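Section 7: Sewing and covering the journal

This section applies to the Bivell Nillden journal kit. If you have the larger Ustden kit, the order of work is the same but the template is marked with a U, and the cover boards are supplied in a separate wrapper.

Before you start you should have folded all the paper as described in the previous section. You will need:

Seven folded sections
The card template
The awl and its cork
2 needles (one is a spare)
Linen thread and the block of wax
The bone folder
The tub of Bouvier paste, unopened

Punching the holes

1. Open the first section and lay it flat with the fold down the middle.

2. Place the template along the inside of the fold. The arrow on the template points to the head of the book.

3. Push the awl through each mark in turn, keeping it upright. Rest the fold on the cork while you do this.

4. Make a small pencil cross at the head of the section, on the outside page.

5. Repeat for the other sections, then stack them with all the crosses at the same end.

Caution: The awl is sharp. Put it back in the cork between sections, and do not let children use it without an adult.

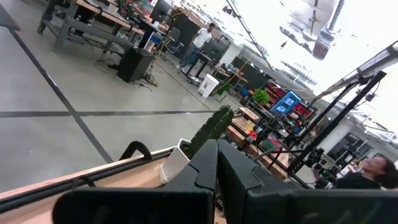

Check the stack from the side before you go any further. The holes should line up in straight columns down the spine. If one section is out by more than the width of a hole, turn it over and look at the crosses again. Most often it has been punched upside down. Spare paper is included in the kit if you need to replace it.

Preparing the thread

1. Unwind the thread and draw it over the wax, holding it down lightly with your thumb. Do this until the thread feels slightly tacky.

2. Thread the needle and leave a short tail. Do not knot it to the eye.

3. If the thread frays, trim the end at a slant and wax the tip again.

Note: Work with a comfortable length and join on more when it runs short. Use a weaver's knot and keep it on the inside of the fold.
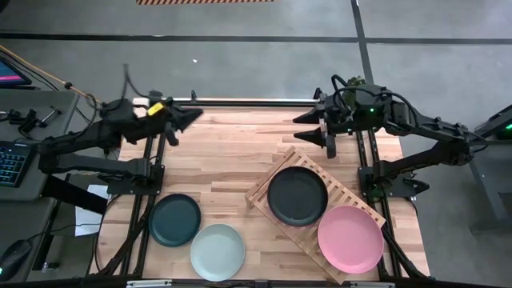
Sewing goes better when the sections sit square to you and stay square. Work at a table you can get your knees under, with the spine of the stack facing you and the head to your left. Protect the surface with a cutting mat if you mind marks. Otherwise, a butcher-block top like this one, with its strips of pale and darker wood, gives you ready-made straight lines, and you can set the spine along one of the joins. Keep a heavy book within reach for holding the stack down when you stop for a break.

Sewing the sections

1. Take the first section. Pass the needle in through the hole at the head end and leave a tail hanging outside.

2. Sew in and out along the fold until you come out at the tail end. Pull the thread along the line of the fold. Pulling straight up will tear the paper.

3. Lay the second section on top. Go in at the hole directly over the one you have just left and sew back towards the head.

4. At the head, tie the working thread to the hanging tail with a double knot.

5. Add the third section. When you come out at the end, slip the needle behind the stitch joining the sections underneath and bring it up through the loop. This is the kettle stitch.

6. Carry on with the remaining sections, making a kettle stitch at each end. Finish with two kettle stitches in the same place and trim the thread.
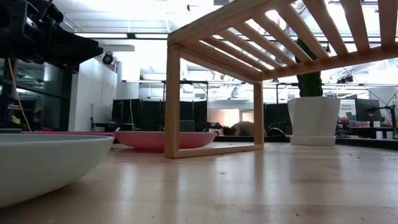 Noémie Jacquet wrote to us that her first journal came out stiff and would not open flat, and that the cure was to stop tugging after every stitch and tighten only at the end of each section. We have tried it her way and agree. The thread should lie snug against the fold with no slack, but the sections should still move a little when you flex the spine.

Gluing the spine

1. Knock the sewn sections square on the table, first at the spine and then at the head.

2. Put the block between two pieces of scrap card with the spine just showing, and place a weight on top.

3. Stir the paste and brush a thin coat along the spine, working from the middle outwards.

4. Lay the strip of mull over the paste and rub it down with the bone folder.

Caution: Do not use a hairdryer or a radiator to speed up drying. The spine will warp.

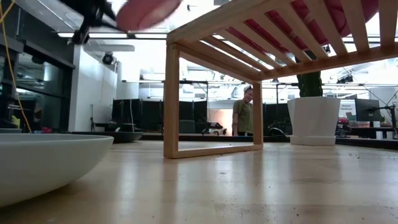
Leave the block under the weight for 36 hours before you fit the cover. In a cold or damp room allow longer, and replace the scrap card if it has taken up moisture. The mull should feel firm and should not lift at the corners.

Fitting the cover

1. Check that the boards match. The printed verse goes on the front.

2. Slip waste paper under the first endpaper, paste it outwards from the fold, and remove the waste paper.

3. Close the front board onto it in one movement. Do not open it to look.

4. Turn the book over and do the same at the back.

5. Press under the weight overnight with a clean sheet inside each board.

Note: Wash the brush in warm water straight away. Opened paste keeps in the fridge with the lid on. Throw it out if it smells sour.

Section revised July 2022. Text and diagrams by Gilles Lecomte.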